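Cleaning Screens and the Desks They Stand On

Filed under: Workroom, Dusting
By Annunziata Gatti
February 2022

Most marks on a screen come off with a dry cloth. Start there every time, and go on to water only if the dry cloth leaves something behind. The same few steps work for a tablet, a laptop or a large monitor.

What you need

Two clean cloths, one to use damp and one to keep dry
A soft sponge for the tabletop
A small bowl of plain water
A soft paintbrush, one that has never been in paint
A few twist ties or strips of hook-and-loop tape

Do not use paper towels on a screen. They feel soft enough but they can leave fine scratches, and they shed. Window cleaner is also a bad idea, as are vinegar and anything with ammonia in it. Many screens have a thin coating and those products wear it away in patches.

Before you start

Turn the screen off and let it cool. Dust and fingerprints are much easier to see on a dark screen. Unplug anything you are going to wipe with a damp cloth, and unplug it at the wall, not just at the back.

If the desk has more than one monitor, work from the far end toward the door so you are not leaning over the ones you have finished.

The glass

Wipe from top to bottom in straight lines with the dry cloth. Press lightly. If a spot stays, dampen a corner of the second cloth, wring it out well, and hold it on the spot for a few seconds before wiping. Dry it right away. Never spray or drip water onto the screen itself. It runs down into the bottom edge and you will not get it out.

For a tablet, lay it flat on the table. Holding it in one hand and rubbing with the other usually puts new thumbprints on the edge you just did. If it has a case, take it off and wash the case separately.

If you like a sponge for this job, keep one only for screens, and choose a soft one with no scrubbing side. A kitchen sponge holds grease even after it has been rinsed, and it will leave a film. I buy a different color for each room so they don't get mixed up.

The backs and stands

The back of a monitor collects more dust than the front. Use the paintbrush on the vents and around the mounting plate, then a dry cloth over the flat parts. 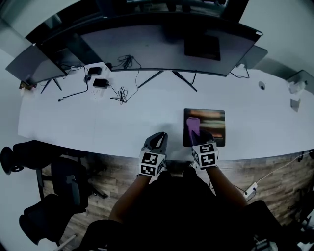

Stands with thin legs are easy to knock, so keep one hand on the screen while you wipe around the feet. Lift the legs one side at a time to get the crumbs out from under them. On a white table you will want to do this more often, as every gray smudge shows.

Cables and adapters

Pull all the cables to one side and sort them before you wipe. Any cable that isn't plugged into something at both ends should be questioned. Coil the spare length loosely, tie it, and lay it behind the stand. A tight coil wears out the wire near the plug.

Wipe power strips with a dry cloth only, and only when they are unplugged. Don't bury an adapter under papers or a pile of cord, because it needs air around it.

How often

Screens once a week if they are touched, every 2 weeks if they are not. Backs and cables once a month. Wash the cloths by themselves with no fabric softener, and hang them to dry.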